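Dimell Two-Arm Folding Bench - Shared Build

Equipment list > Automation > Dimell bench

The Dimell bench is a pair of robot arms set up at a white table in the Plosora workshop. Members use it to work on cloth handling, mostly folding T-shirts. Adom Mensah and Akua Annan put it together over one winter and it has been open to other members from December on.

Status: bookable
Contact: Akua Annan
Maximum session: 4 hours

What it does

Each arm ends in a two-finger gripper with metal linkages. The arms can be run one at a time or as a pair. Most folding programs on the shared drive use both, with one side holding the cloth while the other brings a sleeve or hem across.

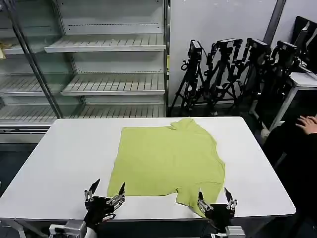

Start with a plain adult T-shirt. Thick hoodies and anything with a zipper are hard on the fingertips and need a slower grip setting. There are 17 saved programs at present. The ones marked "Adjei" were written by members and have not been checked by Akua or Adom, so run them at low speed first.

Before you start

Clear the tabletop of tools and drinks.
Home both arms from the menu.
Set speed to 40 percent or lower for any new program.
Keep your hands off the table while the arms are powered.

The stop button cuts both arms together. After a stop you have to home them again, and that takes almost 4 minutes.

Grippers

The fingers open wide enough for a bunched shirt. They do not close well on a single layer lying flat, so most people aim for a fold or a raised edge. Vratislav Trnka made the current mounting plates and keeps the drawings - ask him before you drill anything.

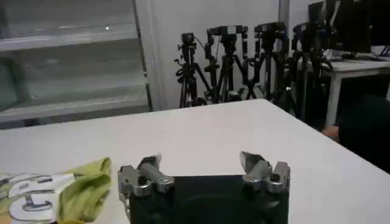 Fingers should be wiped with a dry rag at the end of a session. If one side starts to close late, check the bolts on that side and write it in the log. Spare parts are in the drawer labeled Stoletti.

Booking

New users need one session with Beathag Baxter or Akua before booking alone. Bring your own shirts. Evening slots go quickly, and mornings before 10 are usually free.

Known problems

The left arm sometimes loses its home position after a long pause. Home it again before running anything.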